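Home Our Work Grants Reports Get Involved Contact

Tuvley Mending Library: where we are as of May

Print this page E-mail to a colleague

Hi everyone at the Quezada Fund,

Ezequiel Carrillo here, with the second of the two reports I owe you. I know the form has boxes for each of these sections, but the last time I filled it in it ate half my sentences, so you're getting a letter again. The boxes are attached too, filled in as best I could.

First, the quick news. We're open! The Tuvley room has had its doors open four evenings a week since the winter, and the Sutholm branch got going a little after that (the heating there was a saga, more below). You gave us money to buy sewing machines, notions and thread, and to pay two part-time menders to sit with people while they fix their own clothes. That's what we've done with it.

As of the end of last month we'd logged 699 repairs across both rooms. Our goal for the whole year was 800, so I think we'll sail past it before the summer is out, though July is always slow because people are away and nobody wants to think about winter coats. Coats and jeans are the bulk of it. Zippers are the thing people are most scared of and the thing they're proudest of afterward. One lady did the zipper on her son's ski jacket and then came back the next week with four more jackets from her street - she's now our best customer and also our worst, depending on how close to closing time she shows up.

The beginner course was full both times. We had 20 places per round and a waiting list on the second one. I'd love to tell you everyone finished, but we lost a few people around the darning session, which I taught myself and which went on far too long. In the next round Odile is teaching darning. She's split it into two shorter evenings and lets people practice on thick socks first.

Notions took more work than I budgeted for. Buttons, snaps, hooks and eyes, bobbins, needles in nine sizes - it all arrives in little paper packets, and after a week of evening sessions the packets are everywhere. At Sutholm they started out with jam jars, which looked sweet and meant tipping out a whole jar to find one snap. We've moved both rooms over to flat divided boxes with lids and it has saved us a lot of grumbling. The cost came out of the supplies line and I've marked it in the budget sheet.

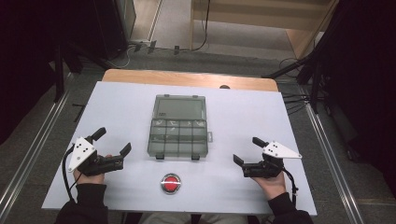 A divided organizer box with the lid shut.

Now, Sutholm. The room is lovely and the rent is low, and for the first five weeks the radiators did nothing at all. We ran sessions in our coats, which I suppose was fitting. The landlord did get it fixed, but we'd already bought two space heaters, and those weren't in the budget you approved. I've put them under "other" with a note. If you'd prefer we cover them from our own money, let me know and I'll move them, no hard feelings.

The machines are holding up well. We bought them secondhand through Zultbridge, and all but one have been good as gold. The bad one skips stitches on anything stretchy, so it has a strip of masking tape on it saying WOVENS ONLY and it's been perfectly happy ever since. We do need to have them all serviced in the fall, and I didn't put enough aside for that. My mistake. I'm getting a price now and will send it over when I have it.

You asked last time how people were finding us. We put a card by the door with a few tick boxes and 81 people filled it in. Most ticked "a friend," and the next biggest group was the library noticeboard. The paid ads did hardly anything, so I've stopped them and put what was left toward thread (we go through black thread like you wouldn't believe).

For the rest of the year I want to do three things. Get a Saturday morning going at Tuvley for people who work evenings. Run the beginner course again, with a proper knitwear session. And try a children's hour at Sutholm, probably just buttons and patches to start with, and with blunt needles!

One question for you: can we carry unspent mender wages into the next period? We started Sutholm late, so there's a bit left over, and it would cover most of those Saturday mornings. I need to tell the menders their hours before the summer, so a quick yes or no by e-mail would be a big help.

Come and see us if you're passing. Evenings from 6 p.m., and bring something with a hole in it.

Ezequiel

Shares: 14 Comments: 3

Print this page E-mail to a colleague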